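Rapport de projet tutoré – Gestion hôtelière et environnement
Projet Clultcombe : réduire la consommation d'eau dans les salles de bains d'un établissement d'hébergement

2. Contexte et objectifs

Le présent rapport rend compte du travail mené par notre groupe au second semestre sur la résidence hôtelière Clultcombe, qui compte 27 chambres. La direction souhaitait disposer d'un état des lieux de ses usages d'eau avant d'engager la rénovation prévue en juillet. Trois postes ont été retenus : le lavabo, la douche et le nettoyage quotidien des sanitaires. La blanchisserie, confiée au prestataire Trurkine, a été exclue du périmètre.

2.1 Méthode

Les relevés ont été effectués au compteur divisionnaire de chaque étage, le matin à 7 heures et le soir à 22 heures. Une chambre étant fermée pour travaux de peinture, l'étude porte sur 26 chambres. Un questionnaire a par ailleurs été remis à la clientèle ; 60 réponses exploitables ont été recueillies. Les débits ont été mesurés au seau gradué, selon un protocole validé en cours de semestre.
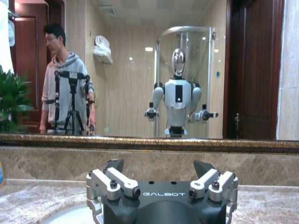
Figure 3. Plan de toilette en marbre beige et gris, bord de la vasque.

2.2 Résultats

Le lavabo représente une part plus importante que prévu. Les réponses au questionnaire montrent que l'eau coule fréquemment pendant le brossage des dents et le rasage. Le nettoyage des sanitaires varie fortement d'un étage à l'autre, faute de consigne écrite sur le rinçage des surfaces. Les pertes liées aux chasses d'eau défectueuses peuvent atteindre jusqu'à 400 litres par jour pour un seul appareil ; deux cas ont été signalés au service technique.

2.3 Préconisations

Le groupe propose la pose de régulateurs de débit sur les robinets de lavabo, la rédaction d'une fiche de nettoyage commune et un contrôle mensuel des chasses d'eau. Le modèle Zudness a été comparé à un régulateur ordinaire ; son entretien est plus simple, mais son prix d'achat est supérieur. Le remplacement complet de la robinetterie n'a pas été retenu à ce stade.

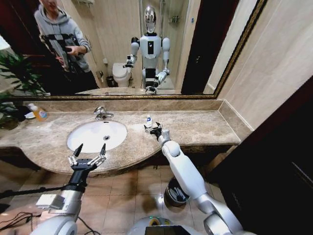 Bermúdez estime, dans son avis écrit, que la fiche de nettoyage devrait précéder tout achat de matériel, et demande que les relevés soient repris un mois après sa diffusion, « faute de quoi l'effet des régulateurs ne pourra pas être isolé ». Le groupe a intégré cette remarque au calendrier figurant en annexe B.

2.4 Limites

La période de relevé ne couvre pas la haute saison. Le taux d'occupation, communiqué par semaine, n'a pas permis de calculer une consommation par nuitée. Les relevés du mercredi soir manquent pour le deuxième étage.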